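Chapter 2
Reading a Surface: Marks, Boards and Edges

Before you pick up a cloth, a scraper or a brush, look. I mean really look, for longer than feels comfortable! Most of us glance at a floor or a benchtop and see one colour. Give it a full minute and the one colour breaks up into dozens, and every mark starts asking a question. Is it on the surface or in it? Is it part of the pattern? Will it lift?

This chapter is all about those questions, and it's my favourite in the book. You'll need a torch, a soft pencil and a notebook you don't mind getting grubby.

Start with the plainest surface you can find. Pale beige is wonderful for this, because it hides so little. Scuffs show up, stains show up, and so do the small light marks that a darker colour would make you think were dust. 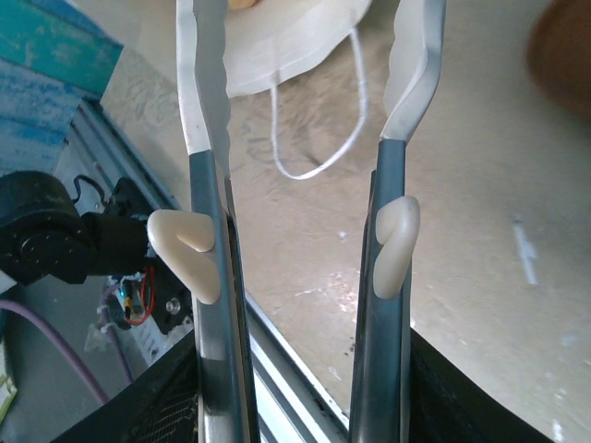
Learn to sort what you see into families. A scuff usually has a direction -- something was dragged, and the mark tells you which way it might have gone. A stain tends to spread from a middle and fade at its rim. A streak is long and narrow, and it can be a scratch, a smear or a trick of the light, so move your head before you write anything down. If the streak moves with you, it's glare.

Patterned surfaces are harder, and much more fun. Mottling and veins can be printed, natural or the result of wear, and all three can turn up on one panel. Trace a vein with your finger. If your fingernail catches, you may have a crack. If it glides, make a note and carry on.

Now lift your eyes to where the floor meets the wall. Painted boards are a gift to the beginner, as each plank gives you a fresh colour and a clear seam to measure from. In the Turnlow exercises at the end of the chapter, Chanida Suwannarat names every plank by its colour and its place, starting at the outermost one and working in to the corner. Try it her way first. It feels slow for the first 10 minutes and then you won't want to work any other way!
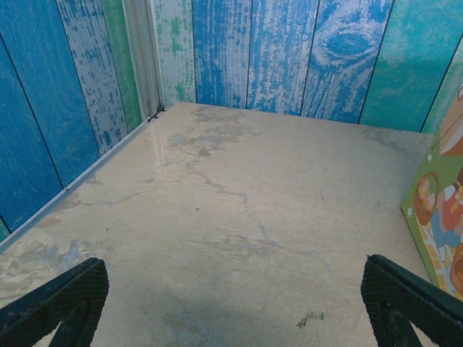
Figure 2.1 Painted boards beside a mottled floor, with a thin light-grey metal trim along the foot of the left wall.

Edges deserve a page of your notebook to themselves. Trim covers a joint, and joints collect grit, so run your torch along the full length at a low angle. Write down where the trim starts, where it stops and whether it sits flat.

Key words for this chapter: scuff, bloom, vein, seam, trim, glare.

Warm-up
Choose one square of floor at home, 60 centimetres on each side. Draw every mark you find in it, without naming any of them. Leave the drawing overnight, come back to it on Sunday with the torch, and add the names in pencil. Keep your sketch, as you'll need it again in Section 2.1.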